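Chapitre 4
Ranger sur le lit : le plateau, le sac et la surface d'attente

Partages 139 | Commentaires 60
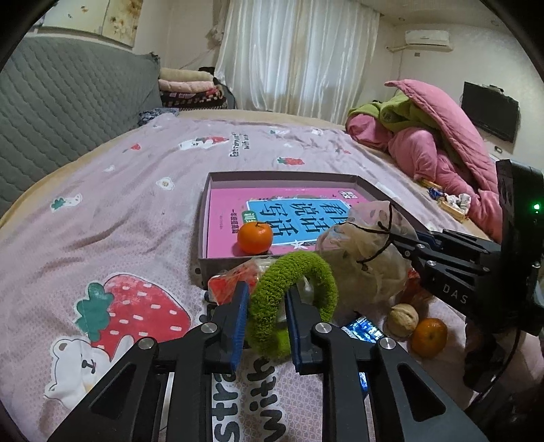 Il y a dans presque toutes les maisons un endroit où les choses finissent par se retrouver quand on ne sait pas encore quoi en faire, et cet endroit, bien plus souvent que la table ou le bureau, c'est le lit. On y pose le manteau en rentrant, le livre qu'on lisait à l'enfant, la mandarine qu'il n'a pas voulue, le chouchou qu'on vient de retirer de ses cheveux, et le soir venu il faut bien tout déplacer pour dormir. Les trois chapitres précédents traitaient des meubles qui ferment (l'armoire, la commode, le coffre) ; celui-ci s'occupe d'une surface ouverte, molle, qui n'a pas été conçue pour cela et qui rend pourtant de fiers services à qui veut bien s'en servir avec un peu de méthode.

Quand j'ai commencé à enseigner l'économie domestique à l'école de Multovholm, je tenais, je l'avoue, le rangement sur le lit pour une mauvaise habitude. Ma collègue Ilham Shawky m'a fait changer d'avis en un après-midi de juillet, avec beaucoup de patience et deux théières. Elle demandait à ses élèves de sortir le contenu d'un seul tiroir, de l'étaler sur le drap, puis de s'asseoir à côté sans rien toucher, le temps de boire une tasse. Les élèves trouvaient cela fort long ! Mais au bout de la tasse ils savaient presque toujours par où commencer, et c'est cette petite pause que nous appellerons dans ce manuel le temps d'attente.

4.1 Ce que nous entendons par surface d'attente

On appelle surface d'attente tout plan dégagé sur lequel des objets sont posés provisoirement, en vue d'être triés, rangés ou emportés. Le lit présente à cet égard de grandes commodités : il est vaste, on en fait le tour sans peine (du moins quand il n'est pas poussé dans un angle), et rien ne s'y casse en tombant de quelques centimètres. Il a aussi ses défauts, que les élèves découvrent vite. Les petits objets glissent dans les plis. Un drap à motifs, comme ceux des chambres d'enfants, avec leurs fraises et leurs oursons, distrait l'œil et avale volontiers une barrette ou un bouton de la même couleur que le dessin. Enfin, tout ce qui tache ou qui coule y est malvenu, et l'on gardera les fruits et les sachets entamés dans un récipient.

4.2 Le plateau de fortune

Nul besoin d'acheter quoi que ce soit. Un simple couvercle de boîte, retourné, aux bords assez bas pour que la main y entre sans effort, fait un plateau excellent. On y met ce qui doit rester ensemble : un livre, par exemple, et par-dessus ou à côté le menu objet qui risquerait de rouler. J'ai conservé pendant des années le couvercle d'une boîte à chaussures Fagerlund, dont les coins étaient recollés au ruban adhésif, et je l'emporte encore aux stages.

Le livre se place à plat, au fond, et sert alors de second plancher. On évitera cependant d'y laisser un fruit toute une nuit, surtout si la couverture est en papier souple.

4.3 Le sac fermé par un cordon

Le sac à cordon rend un autre service, celui du départ. Ce qui s'y trouve est destiné à quitter la pièce, pour la buanderie, l'école ou la maison d'une cousine. S'il est translucide, tant mieux, on devine son contenu sans le rouvrir. Nouez le cordon dès que le sac est complet et posez-le du côté de la porte.

Les emballages froissés, pour leur part, forment une catégorie à eux seuls et ne demandent aucune réflexion. On les réunit en premier, avant même de s'asseoir avec sa tasse.

Exercice préparatoire

Choisissez un tiroir de taille moyenne et videz-le sur un lit fait. Munissez-vous d'un couvercle de boîte et d'un sac à cordon. Notez dans votre cahier la destination de chaque objet avant de le déplacer, puis comparez vos notes avec celles de votre voisin. Gardez la page, elle resservira au chapitre 5, où nous passerons du lit à l'étagère.

346 vues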